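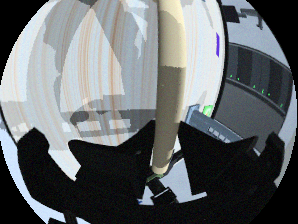
Farska Tenants Forum: Proposed Change to Guest Parking Hours

dyeom_moderator
December 16, 2022
Members are invited to comment on the proposal to limit guest parking in Lot 6 to three hours. The present rule allows overnight stays with a permit. Comments will be forwarded to Ms. Kurup at the management office before the new lease terms are written.

S_Bautista
I support the limit. Residents of the Thevar building pay for assigned spaces and regularly find them taken by visitors. A permit has little value if it is never checked.

unit3107
I must respectfully disagree. My mother visits from out of state and cannot move her car every three hours. The fault lies with enforcement – the existing permit rule is adequate.

S_Bautista
Enforcement was promised in April. I have seen no change in my row.

D.Partington
Would the office consider keeping overnight permits for family and applying the limit to everyone else?

unit3107
That would be acceptable to me, provided the permits remain free of charge.

S_Bautista
I would object to free permits without a cap. Six nights a month seems fair.

dyeom_moderator
Both positions have been noted. Please keep further replies to Lot 6 – questions on the garage belong in the separate thread.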